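About Birnance

We're a small lab that teaches robots to handle everyday stuff by learning from people. Started in October in a borrowed office, now in a brick-walled room with too many cables. Still small. Still hiring (see bottom of page).

What we do

Short version: collect demonstrations without a robot. A person holds a gripper in each hand, does a task, and we record what the grippers saw and where they went. Then we train on that. The robot comes in at the end, for testing.

Why bother? Teleoperation is slow and the arms are always busy. Hand-held grippers go wherever people go, and a new collector gets the hang of it in a morning.

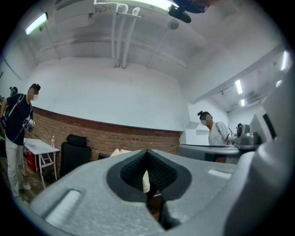

The room from gripper height, people working on both sides.

The method

We call it Lasari. It has two parts. First is the tracking: marker cubes on the grippers, plus cameras on the grippers and on the head, so we get the hand path and the wider view together. Second is the filter, called Vosik, which throws out demos where the tracking jumps or a clip starts late. Sounds boring, made more difference than any change to the model.

Our first full set was 1565 demonstrations. Vosik dropped 348 of them. We trained on what was left and on the full set, same settings, same number of steps. The smaller set won on 3 of our test tasks and tied on the rest. We wern't expecting that. Write-up is in progress, ask if you want the draft.

Soft things

Most of our current work is on cloth and gloves. Hard objects keep their shape, a glove doesn't, so every grasp is a bit different. Collectors pick up, lift, turn, hand over, put down. Both hands in use or one waiting with the fingers open, whatever comes naturally. We don't script it much. Tried scripting, the demos came out stiff and the policy did too.
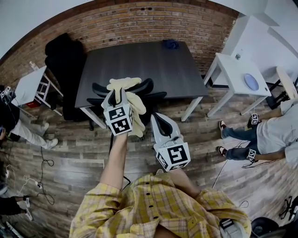

Who we are

17 people, counting part-time collectors. Mixed bunch: mechanical, software, a couple from animation, one former piano tuner. Everybody collects, including the ones who write the training code. You find bad gripper design alot faster when it's your own wrist.

Thaweesak

Our evaluation project, named after the street we started on. Same tasks, fresh objects, robot on its own. No retries. Results go up on the wall, good or bad, and the bad ones decide what we collect next.

What doesn't work yet

Long tasks. Anything past a minute drifts. Shiny packaging is hit or miss. Knots, no.

Work with us

Looking for collectors (training given, mornings or afternoons) and one more person on tracking. Use the contact form, tell us what you've built or fixed. Cover letter optional.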